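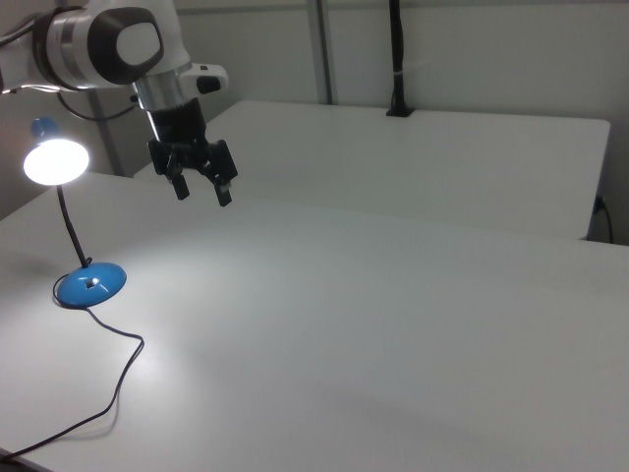 A white tabletop with plenty of room on it.

I have a grudge against the small plate. You know the one. You sit down at a new place, a nice kid comes over and asks if you've dined with them before, and then explains that the food comes out "as it's ready" and is "meant to be shared." I've been eating in restaurants for most of my life and I had the hang of it. You order a thing, they bring you the thing, you eat it.

My sister-in-law Jolene took four of us out for her birthday in October, and we got three meatballs. Four people, three meatballs! We all sat there being polite at each other until they went cold, and then Hemi cut one in half with the side of a fork, and the half rolled into the water glass. I think about that meatball more than I should.

Here's my real complaint, though. Sharing is lovely when there's enough. My grandmother's table in Lockyer had one enormous pot on it and you could go back until you fell over. That was sharing. Splitting 17 dollars' worth of roasted carrots between people who are all secretly counting is closer to a custody hearing. I end up watching hands when I should be listening to my friend tell me about her new job.

And the order of it! At Farance last month the steak came first, then the bread, then a long stretch of nothing, then a bowl of olives when we already had our coats half on. "As it's ready" means the kitchen gets to have a nice evening. Fine, cooks work hard and I want them to have nice evenings, but I'm the one eating olives for dessert.

Anahera, who loves this stuff, tells me I'm missing the point and that she gets to try eight things where she used to try one. I'll give her that. The burnt leeks were the best thing I ate all year, and I'd never have ordered a whole plate of leeks on purpose. She also says I'm a slow eater and a sore loser, and she may be right on both counts.

So I'm not asking anybody to ban them. I'd just like the menu to say how many pieces are in a dish, and I'd like the number to have some relationship to the number of chairs. If there are four of us, sell me a fourth meatball. I'll pay for it! Bring the bread while we're still hungry. And leave two or three proper dinners at the bottom of the page for people like me -- chicken, potatoes, something green -- on one plate, with my own fork, and no speech beforehand.

Jolene's already talking about where to go this year. I've suggested pizza.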